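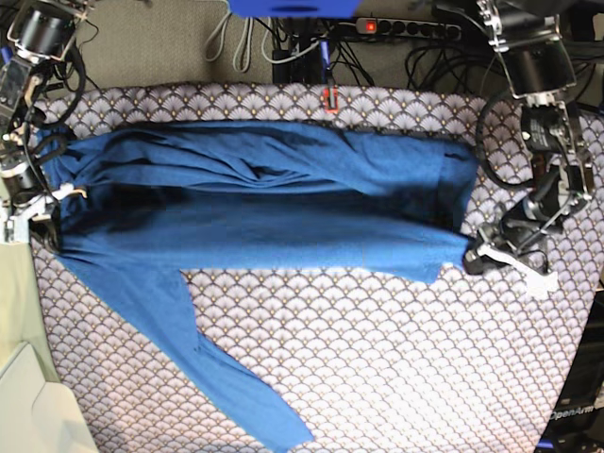
6 de abril de 2026. Cuaderno de taller – patronaje y punto.

Sigo con el jersey negro de cuello alto para Tullis. La segunda toile salió mejor que la primera, aunque la sisa delantera tira todavía hacia la axila. He bajado el punto de sisa 8 mm y he repartido la diferencia en la copa de la manga, más por detrás que por delante. Queda por coser.

Biljana probó la talla 38 por la mañana. Comentarios suyos: el cuello aprieta al meter la cabeza, el largo le gusta, los puños dan dos vueltas y abultan bajo un abrigo. A mí el puño doble me parece bien con abrigo ancho, pero la ficha del cliente habla de abrigo recto. Lo dejo en puño simple y pregunto.

Hilo: el cono de Pirkar (lote de febrero) tiene un negro más verdoso que el anterior. Con luz de tarde se nota bastante, sobre todo junto al canalé del cuello, que está tejido con el lote viejo. No mezclar. He apartado los conos viejos en la balda de arriba con una etiqueta. Me quedan 760 g, que dan para el prototipo y un cuello de repuesto, no más.

Pesado el delantero y la espalda juntos, sin mangas: 354 g. Es casi lo que pesaba el modelo entero del año pasado. Hannelore quiere bajar el peso pasando a un cabo; yo antes probaría a soltar la tensión un punto y volver a medir después del lavado.

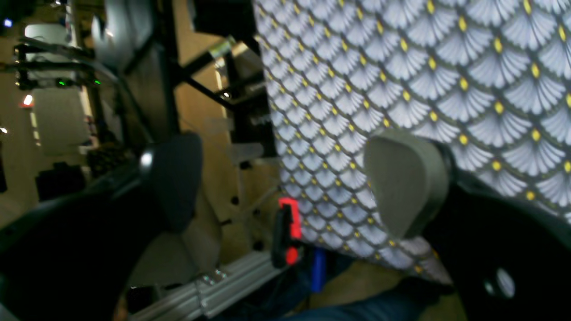 En cuanto al lavado, la muestra grande encogió más a lo alto que a lo ancho, igual que la de prueba. Corregido en el patrón base, solo en el cuerpo. Las mangas las tejí con la tensión antigua y no sirven de referencia – hay que repetirlas.

Remalladora Bühler: salta un punto cada tanto en el hombro izquierdo. Cambié la aguja, sigue igual. Kilian cree que es el tensor. Mientras tanto, hombros a mano.

Cinta de refuerzo de hombro: la transparente se marca en negro. Probar la de algodón de Zodov, cortada estrecha. Pedir también botones de prueba para la versión abierta, que sigue sin fecha. 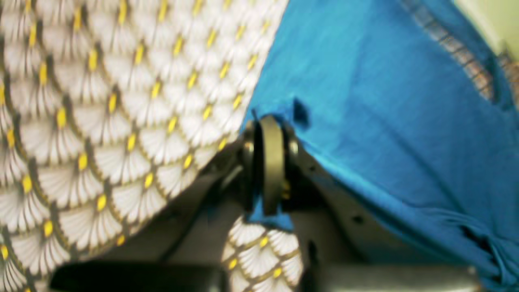
¿Se puede ensanchar el cuello sin volver a tejer el delantero?
Basta con deshacer el canalé, recoger los puntos con una aguja más gruesa y cerrar con remate elástico. El escote del delantero no se toca.

Pendiente:
– Preguntar a Tullis por el puño.
– Tejer mangas con la tensión nueva.
– Segunda prueba con Biljana, con camiseta debajo y sin ella.
– Mandar a Balthasar la ficha corregida cuando estén las medidas de manga.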